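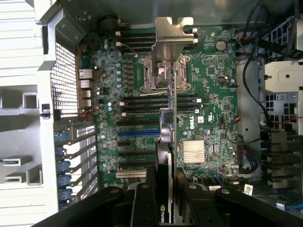
How to record a self-tape audition for a television role

A self-tape is a short filmed reading sent to a casting office in place of a first audition in the room. Most guest and supporting parts in episodic drama are now read this way at the first stage. The steps below assume one performer, one reader and a phone or basic camera.

Before you start

Read the whole casting notice, including the small print under the sides. It will state the scenes required, the framing, the file format, the naming pattern and the deadline. Where the notice differs from this page, follow the notice. If the deadline is given in another time zone, convert it once and write it on the first page of the script.

You will need:
A camera or phone that records at 1080p
A tripod or a firm shelf at eye height
A plain backdrop in grey or mid blue
Two soft lights of equal strength
A reader, in the room or on a call

Step 1. Set the backdrop

Hang the cloth flat and clip it at the sides. Creases show more on tape than they do to the eye. Stand far enough forward that your shadow falls on the floor and does not reach the cloth. White walls tend to push the exposure down and darken the face. Avoid patterned wallpaper and doors.

Step 2. Place the lights

Put one light on each side of the camera, slightly above head height, both angled in towards the face. If you only have one, place it directly behind the camera. Switch off ceiling lights, which put shadows under the eyes. Daylight is usable but shifts during a long session, and takes from the start and end may not match when they are joined.

Step 3. Frame and focus

Turn the phone on its side. Unless told otherwise, frame from mid chest to just above the head. Lock focus and exposure on the face. Set the frame rate to 30, or to whatever the notice asks for, and leave it there for all scenes.

Step 4. Position the reader

The reader stands beside the lens, as close to it as possible, and speaks more quietly than you do. If there is a second character in the scene, choose a fixed point on the other side of the lens for that eyeline. Keep both points at eye level. Do not look into the lens except during the slate.

Step 5. Record the slate

State your name, height, location and agency, if any. Some offices want a full-length shot here as well. Record the slate as a separate clip and check whether it goes at the front or the back.

Step 6. Record the scenes

Run each scene once for sound and framing, then play that back before going on. Four takes of a scene is normally enough. Hold still for a moment before the first line and after the last - this gives you somewhere to cut. Leave props out unless the scene can't be read without one. A phone or a cup is acceptable.

Learn the lines, but keep the pages within reach. Small slips in wording are rarely a reason to stop. On medical and legal dramas, check how the technical terms are said beforehand.

Step 7. Edit and export

Trim each clip. Do not add titles, music or fades. Export as MP4 and name the file exactly as instructed. A typical pattern is:

SURNAME_FIRSTNAME_ROLE_SCENE1.mp4

Step 8. Upload

Casting offices use different portals. Dultura takes one file per scene. Kaufmann asks for a single joined file, with the slate last. Jurkby closes its links at 5 p.m. on the day of the deadline and does not reopen them. Watch the uploaded version through to the end before you submit, with the sound on.

Keep the originals until the role has been cast. If you are called back, you may be asked to match the same clothes and hair.

Memerov Screen Acting Notes - last revised in April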